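Jeva open afternoon, August

Jeva makes shop counters and had promised a full tour of the Ernonell plant. We got two halls out of five. The brochure says 3000 units a year, and I saw no sign of that pace — one saw running, one idle, plenty of sweeping. The coffee was good.

Our guide praised the new Fokum edge glue, then would not say how long it had been tested.

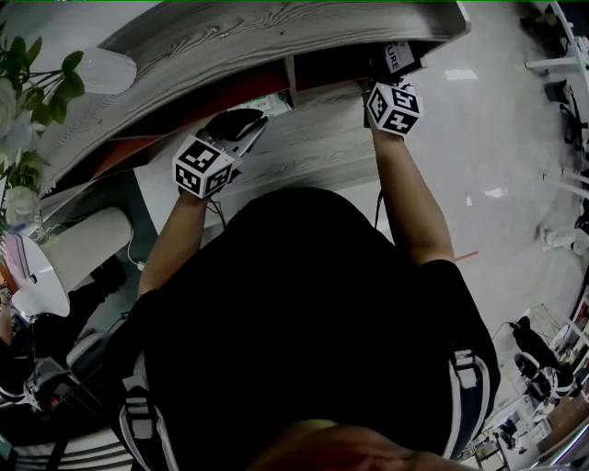
Prices are where I lost patience. The basic straight counter is listed at 34 dollars a month on lease, with delivery extra, and the curved one is "on request." I do like the curved top in gray wood grain, and the open shelf under it is something a small store could use. I would still get a quote from Nigam first.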